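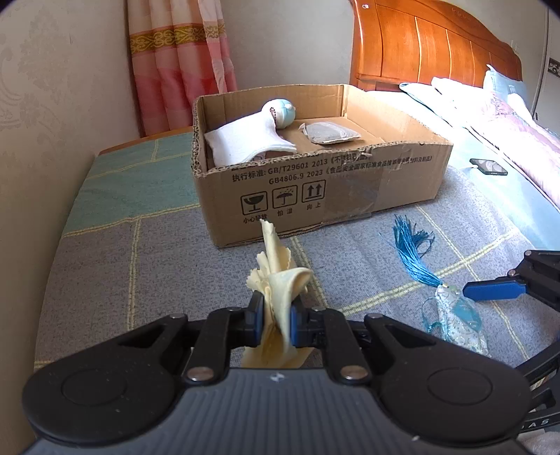

Projektbericht: Gruppenkämpfe in »Rollmont«

1. Aufgabe

Im Kurs Spielentwicklung sollten wir einen Kampf für mehrere Spieler entwerfen und testen. Unsere Gruppe hat das Online-Rollenspiel »Rollmont« gewählt, weil es einen freien Karteneditor besitzt. Der Gegner heißt Nistor und bewacht die Brücke von Flandunier.

2. Regeln

Vier Spieler treten gemeinsam an. Nistor hat 100 Lebenspunkte und wechselt alle 20 Sekunden sein Ziel. Der Heiler darf in dieser Zeit nur einmal den Zauber Jatance benutzen. In der ersten Version war dieser Zauber zu stark – die Gruppe konnte fast nicht verlieren.

3. Tests

Im November haben wir 16 Testkämpfe gespielt, meistens am Abend. Ein Kampf dauerte ungefähr 15 Minuten. Die Verständigung über den Text-Chat war zu langsam, deshalb haben wir später mit Sprache gespielt. Danach wurden die Zielwechsel viel besser beantwortet. Schwierig blieb der Teil auf der Brücke, wo die Kamera des Spiels oft hinter einem Pfeiler hängt.

4. Bewertung

Mit dem Rhythmus des Kampfes sind wir zufrieden. Die Rolle des Bogenschützen ist leider noch langweilig, er steht die meiste Zeit am gleichen Platz. Für die nächste Version planen wir für ihn eine eigene Aufgabe am Brückentor.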